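Trial notebook, March

Second week with the Fimov kit on the bench. Aarti Saxena wants a yes or no from me by the end of the month on whether we buy or send it back, so I am writing more down than I normally would.

Setup was faster this morning. 18 minutes from power on to first pick, and most of that was waiting on the calibration routine. The manual still has two pages in the wrong order. I wrote to Dellthorpe about it and got an automatic reply.

Did dishes until lunch. Smooth shapes first, then the wavy rims, which are what we would mostly be packing.
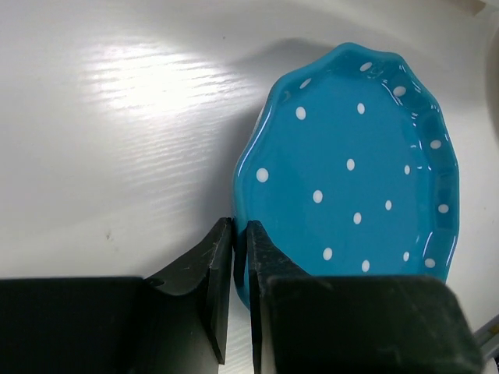
Wrist view, polka dot dish, fingers at the lower rim.

Ran 31 picks on wavy rims and lost two. Both times the dish turned in the fingers on the way up and I hit stop. No chips. Zofia Tokarz thinks the grip force default is too low for glazed pieces and she may be right, but the slider moves in big steps and the next one up makes me nervous with ceramic.

Fingers are getting scratched. Need to ask what a spare pair costs, the quote only lists the full gripper.

The Buverus demo unit was quieter. It also cost more and had no wrist camera, and I use the camera all day.

Leaning yes if they fix the slider. Tomorrow bowls.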